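Cable and Battery Collection Moves to the Side Entrance

The drop-off point for old cables, chargers and small batteries has moved. It used to be by the front desk, where the bins were in the way of the mail carts. From Fri 28 August it is inside the side entrance on the parking lot level, next to the bike racks. The door is open during normal building hours and you don't need a key card to get in.

The collection started in May as a trial. Since then tenants have handed in 452 pounds of material, most of it power cords and network cable from office moves. Womeo, which picks up the bins, has agreed to keep the service going through the winter at no charge to tenants. Pickups will be every 14 days.

What you can bring

Power cords, phone and laptop chargers, network cable, extension cords and headphones are all fine. Household batteries go in the smaller bin with the lid. Please put tape over the ends of nine-volt and lithium batteries before you drop them in. Womeo turned away one full bin in the summer over this, and it sat in the hallway for most of a week.

We can't take light bulbs, printers, monitors or anything with a swollen battery. Printers and monitors can go to the Trado depot, which accepts them from businesses for a fee. For a swollen battery, call the building office and leave it where it is – don't carry it through the building.

Before you throw a cable out

A lot of what lands in the bins still works. If you have good network cable longer than 10 feet, coil it, tie it and leave it on the shelf above the bins. Anyone in the building can take from the shelf. Cables left there for more than 30 days go into the bin.

Coil loosely and use a fabric strap or a piece of string. Tight plastic ties can damage the cable, and they have to be cut off by hand at the sorting end. If you know the length, write it on a bit of tape near the plug. 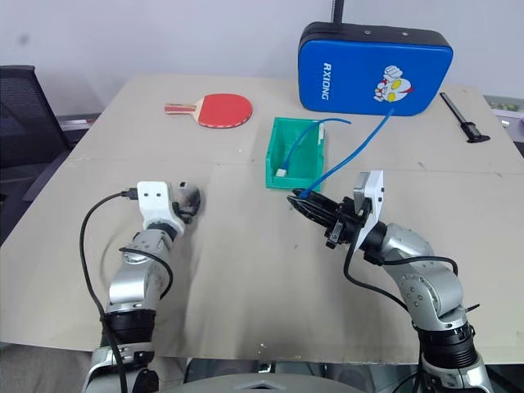
Larger loads

If your office is moving or replacing its wiring, please don't fill the shared bins. Velletti, on the second floor, cleared out two storage rooms this summer and got a separate bin from Womeo with a few days' notice. The building office can arrange the same for you. Send us your suite number and the week you need it, and say whether you have a cart or want to borrow ours.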